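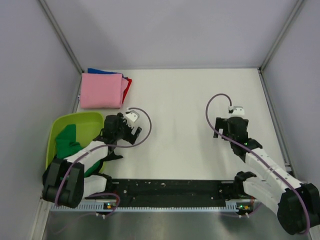 The two-arm folding cell, with cloths stacked at the back left and the tray at the left wall.

Search products, parts and manuals Go

Home Cells Arms Grippers Spares Support Contact

Lullisance Two-Arm Recording Cell

The Lullisance cell is a small enclosed bench for recording examples of handling work with two arms. An operator guides the arms through a task, the cell stores what the arms did and what the cameras saw, and the recordings are passed to whatever training software you already use. It suits cloth handling, sorting, packing and other jobs that need both hands.

It is sold as a complete unit. We don't supply trained models, and the cell isn't meant for production work.

The enclosure

The work surface is white and matt, with plain pale walls at the back and both sides. The front is open so that the operator can reach in and reset the work between recordings. Plain walls keep the background the same from one recording to the next, and they stop people walking past from turning up in the footage. The table will mark with use. Light scuffs can be left alone, but if yours gets bad enough to show up through thin fabric, a replacement top can be ordered as a spare.

The wall panels lift out for cleaning. Wipe them with a damp cloth and don't use solvent.

The arms

Both arms are fixed to one rail along the front edge, one at each end, and reach in towards the back wall. Their spacing is set at our workshop and the rail is drilled for other positions. If you move a base, run the alignment routine again before recording. Old recordings can still be used after a move, but they should be kept in a separate set with their own settings file.

Cables run along the outside of each arm with a free loop at the wrist. Leave the loop as it is. Customers sometimes tie it down to tidy the view, and the wrist then pulls against the cable at full turn. The control boards are at the front, below the arms, where the status lights can be seen from the operator's seat.

Working with cloth

Most of our customers record folding. The usual job starts with one item crumpled in a tray or basket. The arms lift it out, spread it in the middle of the table, fold it and set it on a stack at the back. Large items cover most of the surface once they are flat, so keep the middle clear and put anything waiting its turn against the left wall.

We recommend plain colours that stand out from the table for the first set. Pink, blue, red and green all record well. White on white can be done but needs more recordings. Once the first set is training properly, start adding other objects to the table so that the system doesn't learn to expect an empty one.

Fingertips are a wearing part. Check them at the start of each session and change them in pairs.

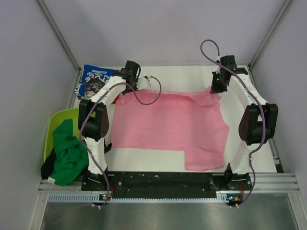 How recordings are stored

Each recording is one folder. It holds the joint positions for both arms, the gripper positions, the video from each camera and a short text file with the task name and the operator's notes. Everything carries the same clock. Failed attempts are kept and marked as failed unless you choose to delete them. We suggest keeping them, along with a note of what went wrong: dropped corner, double layer picked up, item left in the tray.

The Allcombe set, recorded on this model of cell, is supplied with it as a reference. It has 1,486 recordings, of which 1,158 are marked good and 171 are marked failed. The rest are unsorted and have been left in for anyone who wants to try their own checking tools on them.

Software

The cell runs Bosero, our recording program. It starts and stops recordings by foot pedal, shows all camera views side by side and warns you if a camera drops out. Version changes are listed on the support page. Recordings made before the April release need converting once, with the tool in the same download.

What is in the crate

Enclosure with three wall panels and table top
Two arms with grippers, fitted to the front rail
Control boards and wiring, fitted
Foot pedal
Spare fingertips, two pairs
Drive with Bosero and the Allcombe set
Printed manual

The operator's controls are ordered separately. Choose the Nogueira hand controls or a second pair of arms used as leaders. Both plug into the same sockets.

Space and power

Allow 800 mm clear in front of the cell for the operator. It needs one ordinary wall socket and a bench or stand that doesn't rock.

Page last changed July 4, 2022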